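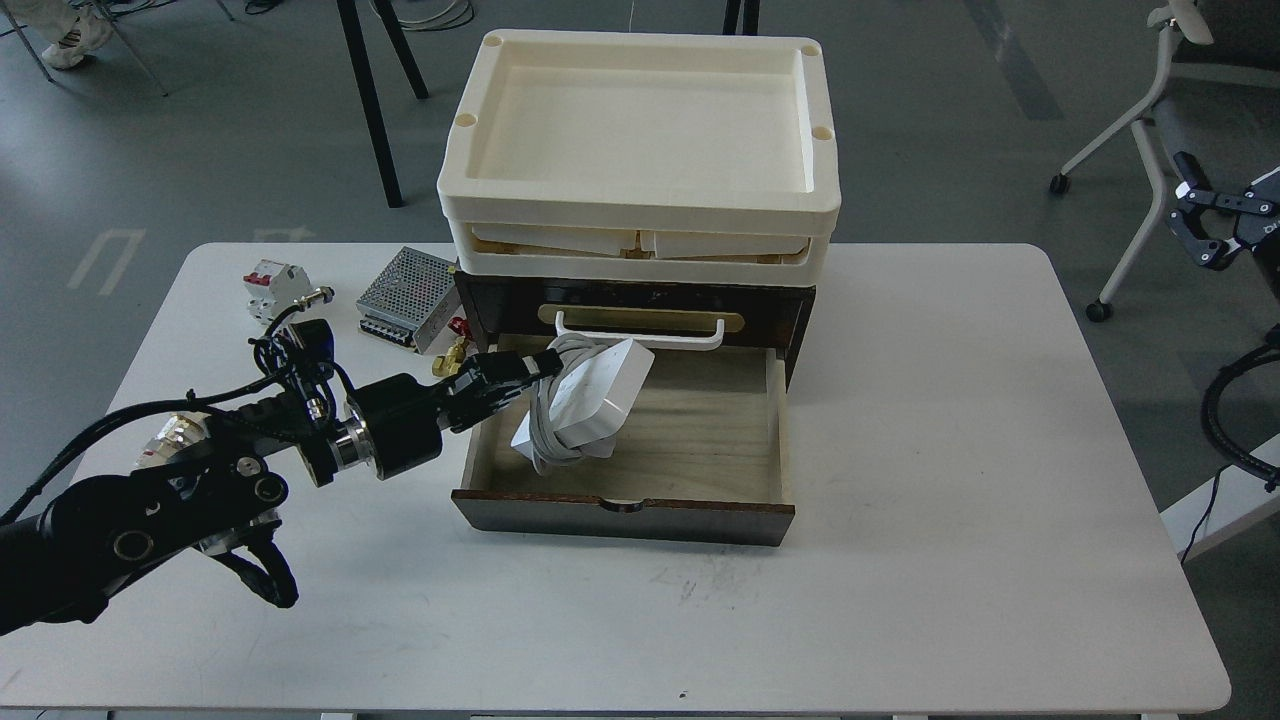 4.2 What changed at the bench

The returns room at the Dusden site takes in small electrical goods that customers send back: adapters, breakers, power supplies, fittings. Before the arms came in, each item was unpacked, sorted and put away by hand, and the same person then had to find it again when a tester asked for it. We spent six weeks there in the early part of the study and went back in November, and what struck us most on the second visit was how much more people were talking to each other.

Much of the fetching and putting away now goes to the arms. Figure 4 shows work of this kind: a black arm has its gripper inside the open lower drawer of a small cabinet, next to a white power adapter with its cable coiled around it. Drawers are a lovely test of any such system (we could have written a whole paper on drawers alone). The contents are hidden until the drawer is open, the space is tight, and a bundled cable never has quite the same shape twice.

Figure 4. Drawer work with a bundled adapter. Two trays are stacked on top of the cabinet, and a perforated-metal power supply lies behind it on the table.

Sorters told us early on that they expected to become minders, standing by while a machine did their old job slowly. Some of that did happen. In the first weeks Hatsue Fujimoto kept a notebook of every stop she had to clear, and she described those shifts as the dullest of her working life. By November the notebook had turned into something else entirely – a running list of tips on how to wrap a cable so that a gripper can get hold of it, which drawers stick, and what to do with loose fittings. Copies had reached the sister site at Bumholm, where the sorters had added pages of their own!

We find this exciting. The knowledge in the notebook was always in the room, but while the work was done by hand there was little call to say it out loud. Vasilis Popescu, a sorter who moved to testing during the study, put it this way: "I used to just know where my hand should go. Now I have to tell somebody, and then we argue about it, and that part I like."

The gains were uneven. Testers got more out of the change than sorters did, at least at first, as parts reached them in a steadier flow and they could plan their mornings. Sorters lost the short walks between shelf and bench, which several of them missed, and two asked for the walks back. Minoru Kobori, the shift lead, answered by having people trade places at midday, and the practice was still going when we left.

Pay grades raised a harder question. Writing tips and clearing stops were not in anyone's job description, and Trekeo, the company that runs both sites, had not settled how to credit them by the end of our visits. We return to this in Section 6, where we compare Dusden with the older line at Sakai. There the arms were set up without the sorters in the room, and no notebook of this kind was kept.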